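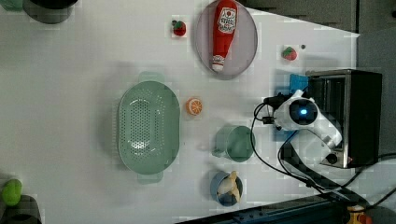 Figure 3. Table layout for the toy kitchen task, seen from overhead, with the ketchup bottle on the grey plate.

Philomena Cronin thought we should have given the students far less time to practise, and she told us so in the first week. Her view was that people get good at one layout and then fall apart when the fruit moves. I didn't agree then (I was rather attached to my timetable!) but I've come round to most of it, and this section is really the story of how.

4.2 Running the Kirnard sessions

We ran the task as part of the second-year project module at Prarham, with 13 students working in small groups. Each group taught the arm to pick up a named item and put it somewhere sensible, and they all wanted to start with the banana, which I'd have steered them away from if they'd asked. The ketchup bottle gave far more trouble. Students went for the cap end, the bottle swung round, and off we went again.

By December we had 2,139 attempts logged in Vanach, our homemade record sheet, after throwing out the ones where somebody forgot to press save. I'd hoped the groups would write a short note beside every failure, and for the first 500 they did, beautifully. After that the notes shrink to "missed" and "missed again", so the comparison in Section 5 leans on the early ones more than I'd like.

We changed the layout 3 times over the module. The Condori group, who had barely practised on the first layout thanks to a timetable clash, coped best with the second, and that's when I went back to Philomena's comment. One group is a thin basis for a claim, and I'm not making one, but next year's students will get a new layout every session.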